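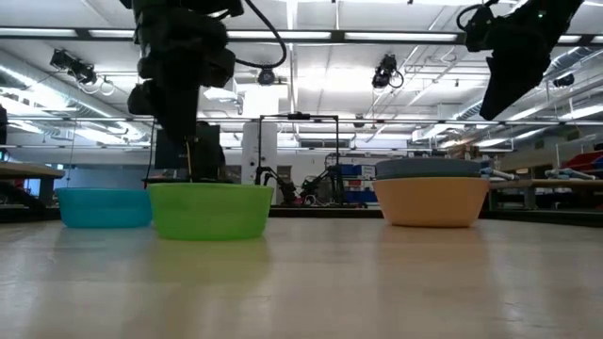 Kedex谷地供热改造项目进展报告
(二月至五月)

致各位资助方同仁:

先向大家道一声歉,这份报告比原定的时间晚了一些。本来打算三月底就交一份简短的中期说明,可是那时候新锅炉正处在联合调试的节骨眼上,数据每天都在变,今天写下的东西明天就要改,我们商量之后觉得不如等一等,把整个采暖季的尾巴也一并写进来,这样您看到的情况会完整得多。感谢您的耐心,也感谢这几个月里您在电话和邮件中的询问,有好几个问题问得很细,促使我们回头把台账重新核了一遍。

一、锅炉房与主机

Lilimlow锅炉房的土建部分在二月初收尾,屋面防水做了两遍,烟囱基础也通过了复验。两台Katus木片锅炉随后就位,吊装那天风比较大,上午等了很久,到下午两点以后才开始起吊,天黑前总算全部落到基座上。之后是管道连接、保温和电控柜接线,这一段比我们预想的顺利,电控柜的供货方提前把接线图发了过来,施工队有充足的时间熟悉。

点火调试从二月下旬开始。一号炉很快就稳定下来,二号炉则花了我们不少工夫。最初几天它在低负荷时燃烧不太均匀,炉膛温度上下波动,排灰里能看到没有燃尽的木片。厂家的技术人员来了两趟,先调整了二次风的比例,后来又更换了一只氧含量传感器,情况才明显好转。三月中旬起两台锅炉交替运行,到采暖季结束时没有再发生过非计划停炉。按热量表和燃料台账计算,季末的锅炉热效率为92%,比可行性报告里的设计值略高,我们当然很高兴,不过也想提醒一句,这段时间天气偏暖、负荷平稳,真正严寒时的表现还要等下一个冬天再看。

二、供热管网

一次管网的主干线已经全部贯通,打压试验一次合格。目前接入的用户是195户,另外还有村小学和卫生站两处公共建筑。小学是我们最先接通的,因为老锅炉在一月份就已经漏水,靠电暖器撑了好些日子,校方一直很着急。接通以后教室里的温度稳定了许多,老师们说早读时孩子们终于可以把手套摘下来写字了,听到这样的话,大家觉得前面那些挖沟回填的辛苦都值得。

Nair河东岸的支线还没有完工。原方案是沿老桥敷设,桥梁管理单位看过图纸以后,要求我们重新核算桥面荷载,并改用更轻的支架。修改后的图纸四月份已经递交,五月初收到了原则同意的答复,正式批文还在走流程。东岸的住户这个冬天仍在使用自家的旧炉子,我们上门解释过几次,多数人表示理解,也有几户情绪比较大,觉得当初承诺的时间没有兑现。这件事责任在我们,当初排工期时对过桥手续估计得过于乐观,以后类似的环节会尽早启动。

三、燃料供应与储存

储料仓的设计容积够用,干木片的库存和周转也基本正常。本季共签下3,000立方米的木片供应合同,来源主要是周边林区的抚育间伐材和两家锯木厂的边角料。供货总体守时,质量却有些参差。三月里有几车含水率偏高,推料器卡过一次,值班人员夜里清了很久才恢复。之后我们在卸料口增加了抽样检测,超标的一律退回,合同里也补充了相应的条款。供货方一开始颇有微词,磨合了一阵子,现在送来的料已经好多了。

另外,原先露天的临时堆场排水不好,雨后底层的木片容易受潮结块。我们用结余的土建费用加铺了一层碎石,并在四周挖了浅沟。改动不大,效果要经过夏天的雨季才能看得出来,下次报告时再向您说明。

四、住户沟通与运行人员培训

关于计量收费,这是住户们最关心的话题,也是我们花口舌最多的地方。过去家家自己烧煤烧柴,花多少钱心里有数,如今墙上多了一块热量表,不少老人看着数字跳动就紧张,甚至有人白天把阀门全部关死,晚上冷了再全部打开,结果既不舒服也不见得省钱。我们为此编了一份大字版的使用说明,又在村里办了几场讲解会,把账单上的每一项都摊开来讲。会后来询问的人很多,有问怎么看读数的,有问出远门时阀门该留多大的,还有问能不能把地窖也接上暖气的。

运行班组的培训已完成第一阶段,内容包括日常巡检、清灰、故障报警处置和燃料验收。班组成员大多是本地人,有的以前在锯木厂干过,对木头熟得很,对触摸屏倒是有点发怵,现在也都能独立值班了。第二阶段的培训安排在秋季点火之前,重点是严寒工况下两台锅炉并列运行的操作。

五、资金使用

到目前为止,设备采购和土建两项的支出与预算基本吻合,土建略有结余,已按前文所说用于堆场改造。管网一项因东岸支线延期,尚有一部分款项没有支付,我们将它单独列账,不挪作他用。桥上支架改型会带来一些额外的费用,施工单位的报价还没有最后确定,等拿到正式数字,我们会先书面征求您的意见再签合同。明细表和付款凭证随本报告另行寄出。

六、下一步安排

夏季停炉期间,我们打算集中做几件事。首先是锅炉的全面检修,炉排、换热管和除尘器都要打开来看一看,厂家已经答应派人到场。其次是东岸支线,只要批文下来就立即开工,争取赶在秋季点火以前完成打压。回水温度偏高的问题也要处理,初步判断是部分用户的室内系统没有调平衡,需要一户一户上门调试,这活儿很琐碎,急不得,我们已经和住户们约好了大致的顺序。

还有一件事想请您考虑。原协议约定的结项时间在今年秋天,而东岸用户真正用上热、积累起一段像样的运行数据,至少要等到冬天过去一半。如果您同意把结项评估顺延到下一个采暖季之后,交给您的数据会扎实得多,我们自己心里也更踏实。需要补充什么材料,请随时告诉我们。

夏天的谷地很凉快,锅炉检修时正好能看到炉膛内部,您若有空过来走走,我们非常欢迎。

Kedex谷地供热改造项目组 敬上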